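Capítulo 4
A garrafa de plástico: forma, rótulo e tampa

Objetivos do capítulo

Ao terminar este capítulo, o estudante deve saber nomear as partes de uma garrafa de bebida, ler um rótulo como um documento e separar os materiais antes de os entregar à recolha.

4.1 Um objeto que quase não olhamos

Pegamos numa garrafa de plástico muitas vezes por dia e raramente a observamos. Bebemos, fechamos, deitamos fora. No entanto, este objeto tão leve reúne várias decisões de desenho: a largura do gargalo, o passo da rosca, a altura do rótulo, a cor da tampa. Cada uma destas decisões foi tomada por alguém, e muitas vezes foi discutida durante meses.

Neste livro usamos as palavras seguintes. O gargalo é a parte estreita que termina na boca. O ombro é a zona onde o gargalo alarga até ao corpo. O corpo recebe o rótulo, e o fundo dá apoio à garrafa quando ela está de pé. A tampa conta-se à parte, porque normalmente é feita de outro plástico.

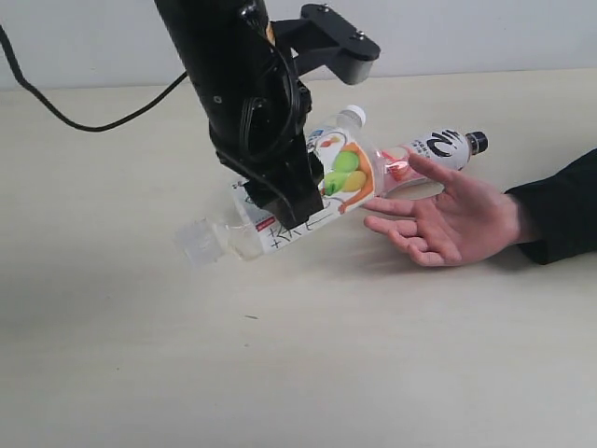
Figura 4.1 - Duas garrafas de plástico com rótulo branco. A que está deitada na mesa tem tampa preta de rosca.

O rótulo da garrafa inclinada mostra frutos verdes e amarelos e traços de cor laranja. A ilustração fala antes do texto: uma pessoa que não conhece a língua do rótulo já espera um sabor de fruta. No outro rótulo, o que domina é um logótipo preto, de traço grosso. São duas maneiras diferentes de chamar a atenção do comprador, e voltaremos a elas na secção 4.3.

4.2 O inquérito de Fleswood

Em outubro, a professora Shakuntala Pandey pediu aos moradores de Fleswood que guardassem as garrafas vazias para um estudo de separação. Foram recebidas 1132 garrafas. Destas, 469 chegaram sem tampa, o que dificultou a comparação, pois a tampa ajuda a identificar o modelo.

O grupo trabalhou sempre sobre uma mesa clara e lisa. Parece um pormenor pequeno - mas o plástico transparente perde o contorno sobre um fundo com desenhos, e os riscos finos deixam de se ver.
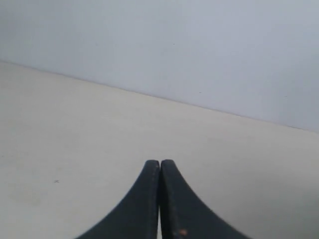 Também se decidiu colocar na mesa poucas garrafas de cada vez. Quando uma garrafa transparente fica à frente de outra, os dois contornos misturam-se e é fácil atribuir a uma o rótulo da outra. Beryl Rowbotham, que escreveu as fichas, preferiu deitar as garrafas para registar a tampa e levantá-las depois para ler o rótulo inteiro.

Atividade 4.A

Escolha duas garrafas vazias em sua casa. Desenhe o perfil de cada uma, do gargalo até ao fundo, e escreva o nome das partes. Em seguida, copie as três primeiras informações que encontrou no rótulo, pela ordem em que as leu. Guarde o desenho, pois será necessário na atividade 4.C.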